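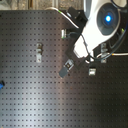

Search this site Search

Unit 4: Gathering demonstrations for a learned policy

Notes by Sabina Bhuiyan, revised 2023-10-29. Read before the lab session. Exercises are at the end.

4.1 What a demonstration is

A demonstration is one recorded attempt at a task, from the start pose to the stop signal. Each time step stores the joint positions, the gripper opening, the camera images and the command sent by the operator. The command is the label. The rest is what the policy will be given when it runs alone.

If the operator uses facts the policy never receives, the labels cannot be explained by the inputs. Operators in the Huleo exercises therefore work from the camera view on the screen and do not look over at the bench.

4.2 The work surface

A breadboard with a regular hole grid lets a fixture be put back where it was. Record positions by row and column, counted from the rear left hole. Clamps that take no part in the task still appear in the images, so their positions go in the log too. A policy trained with a clamp always in one place may use it as a landmark and fail when it is moved.

Light matters as much. A bare metal surface gives a broad reflection that shifts with the lamp and the camera. Either fix the lamp and note its setting, or vary it on purpose across sessions. Do not let it drift.

4.3 How many, and how varied

The Akness set used in this course has 2000 demonstrations. The Skenomari set has 3000, but most begin from nearly the same pose. In our tests the smaller set gave the better policy on unseen start poses. Khan's lecture covers the comparison in full.

Draw start poses from a list made before the session. Operators asked to "vary it a bit" tend to return to a few favorites — usually those with an easy approach.

4.4 Failed attempts

Keep them, with a flag. A missed grasp followed by a recovery is useful, as it shows the policy states it will reach through its own errors. A run stopped by a cable snag or a dropped connection is flagged separately and left out of training. Seneviratne and Katene label the flags independently; disputed runs go to Kanagaratnam.

4.5 Timing

Images and joint readings arrive on separate clocks. Align them by time stamp, never by index. A constant offset can be corrected afterward. A varying one generally cannot, and the session is repeated.

Exercises

1. List the quantities in your own log that the policy will not have at run time.
2. Write a start pose list for a single grasping task and state how it was sampled.
3. Take one flagged run from the Akness set and argue for or against keeping it.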